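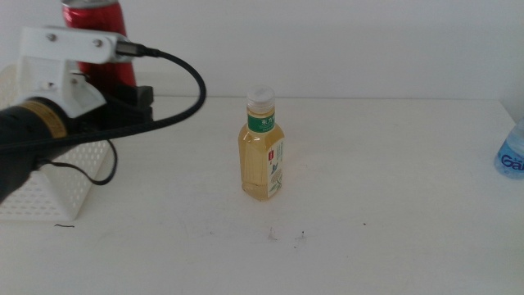
3.2 Sampling and household survey

Tap samples were taken in two districts, Muritz and Skodivow, all in June. Households were picked from the billing list, every fifth address, next one down if no answer. 651 doors knocked, 457 agreed. Of those, 106 had a private well as well as the mains and are treated separately (section 3.4).

First draw in the morning, before any other use. Residents filled the bottle themselves; instructions on a card, two languages. Some clearly ran the tap first, we asked afterwards and marked those samples. They stay in the taste results but not in the lead results.
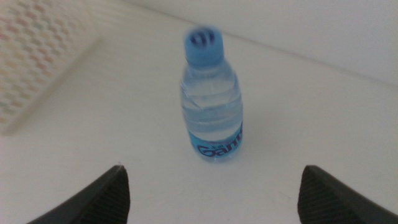

Figure 3. Small bottle with blue cap.

Survey questions covered taste, smell, color, and how often the household buys bottled water. Interviews by K. Berchtold in Muritz and G. Kılıçarslan in Skodivow, so interviewer and district can't be seperated. We come back to this in the discussion.

Main result: buying bottled water tracks complaints about taste much more closely than it tracks measured hardness. Chlorine smell came second. Age of the building mattered in Skodivow only, probably the old riser pipes, though we have no pipe records for 107 of the adresses and the billing list gives no building year. Renters bought more than owners in both districts. Price was rarely mentioned.

Lead results are given in Table 4. Well households next.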